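I gave up the allotment in February, after 16 years, and I keep getting asked why, so I'm writing it down once and then I can send people the link.

The short version is that I moved. The plot was a ten-minute walk from the old apartment and it's a 30-minute drive from the house, and I found out over one summer that I won't drive 30 minutes to water beans. I thought I would. I had a plan with a calendar and a set of jugs in the trunk. By the middle of July I was going once a week, and by the end of August the squash had gone over the path and into the next plot, and I got a polite note about it.

The note was from Siwan Harries, who had the plot next to mine for most of those years. She said she'd cut the squash back to the line and left the good ones in a crate by my shed. I felt worse about that than I would have about a complaint.

## What I did with the stuff

The shed stayed, as it belongs to the plot. The tools came home with me, apart from the big fork, which went to Siwan. I had 27 canes, most of them split at the end, and I cut those down and used them as kindling. The rain barrel was too heavy to move and the new tenant wanted it anyway.

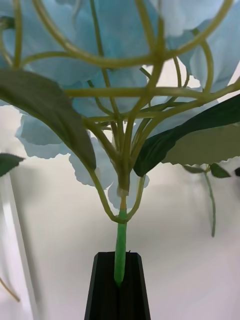
The seeds were harder. I had a cookie tin full of packets, some of them so old that the price was printed in a style the company doesn't use anymore. I sorted them at the kitchen table over two evenings. Parsnip doesn't keep, so all of that went. Tomato keeps for years and I was more hopeful about it. I put a few of each kind on damp paper towels in a plastic bag on top of the fridge, and the tomatoes from the oldest packet came up before the newer ones did. I don't have an explanation for that.

I also found my plot notebooks. I was careful for the first three years and then wrote almost nothing. A typical late entry says "leeks, bad." I'd like to know what was bad about them — rust, probably, but it could have been the year I planted them too shallow.

## The new yard

The yard at the house is small and faces north. There's a strip of grass, a concrete pad where somebody once had a hot tub, and a bed along the fence that gets sun from late morning until about three. The soil in the bed is clay. I dug one hole to see what I was dealing with and it held water for two days.

I've decided not to grow vegetables in it. I went back and forth on this. Mabli Ruddock, who lives across the street and has been here a lot longer than I have, told me her beans do fine in big pots on the driveway, and I believe her, but I don't think I want to start over with pots. I want something I can look at while I do the dishes.
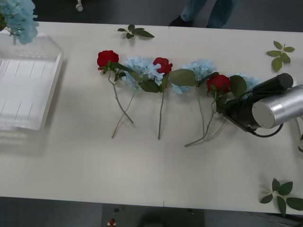
So the bed is going to be shrubs, with bulbs underneath. I've bought a witch hazel and a dogwood with red stems, both small, both on sale. They're sitting by the back door until I've worked some compost into the clay. I paid for a half load and it's under a tarp on the concrete pad, where it covers the worst of the stains.

The part I miss is the walk. I used to go down before work with a cup of coffee and come back with whatever was ready, and it meant I'd been outside for half an hour before I sat at a desk. I've tried walking around the block here at the same time of day. It's fine. There's a steep bit near the school and a dog that barks at me from behind a gate.
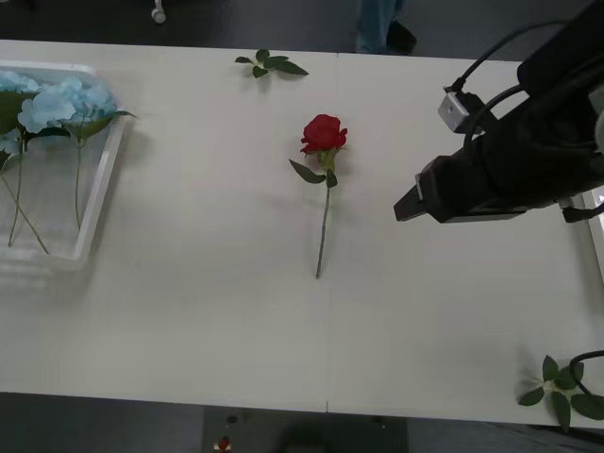

*Page last changed: 11/6/23*

I've been back to the allotment once since I wrote most of this. The new people have taken out my raspberries and put in raised beds, which is what I'd have done if I'd had the energy. Siwan's plot looked the way it always looks. She gave me a bag of onions and a rooted cutting from her blackcurrant, and I didn't tell her I'd sworn off growing anything to eat.

It's in a bucket next to the dogwood. I think it will have to go at the sunny end.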